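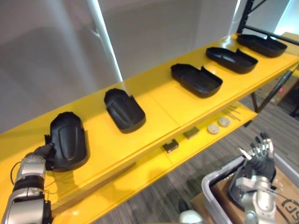 1. Opening

Good morning. Declan Goodwin, from the Hemham parts room. I have 2 shelves to talk about and one rubber part. Questions at the end, please.

Yellow unit, two tiers. Black shells go on the top tier in one row. Leave a gap between them wide enough for a hand. Small stuff goes underneath: discs, blocks, rods.

Point to the shells. Some have the hollow side up, some show the outer face. We store them hollow side up now. Melina Stamatopoulos asked for this in February after we had scuffs on the outer faces. The raised panel down the middle marks first.

Stock figure: 993 shells at Hemham, 300 more at Stivside. Don't read out the breakdown unless Thodoris asks.

Pause here. Drink of water.

2. Ribbed rubber

Pass the sample around, starting on the left side of the room.

Dust. The pale specks sit along the ridges and they show up on matte black. Soft brush, along the groove, never across it. No spray. Breneo tried spray and had to wipe every piece down again by hand.

The ridges are fine at one end and broad at the other. Start at the fine end.

Mention the white pieces with the row of prongs. Each prong has a small dark slot or hole near the top. Check those while you have the brush out.

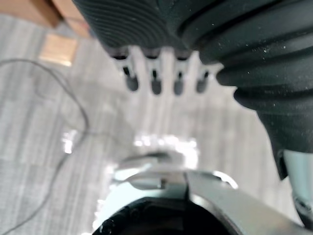 3. Turning the row

Back to the shells. People put them down at any angle. The angle matters less than the rim. Look for the low or open end and get it facing the same way on every one.

The top has a seam near the middle. Use it as a marker and keep shells off the line.

Daithí will ask about a third tier. The answer is no, we can't reach over it.

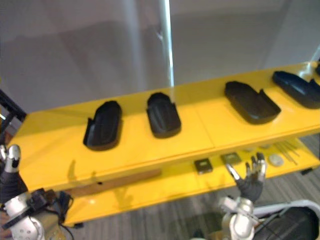

4. Close

Counting sheets go to Lefteris Gavalas by Friday. Spare sheets are by the door.

Take questions. Collect the rubber sample before lunch.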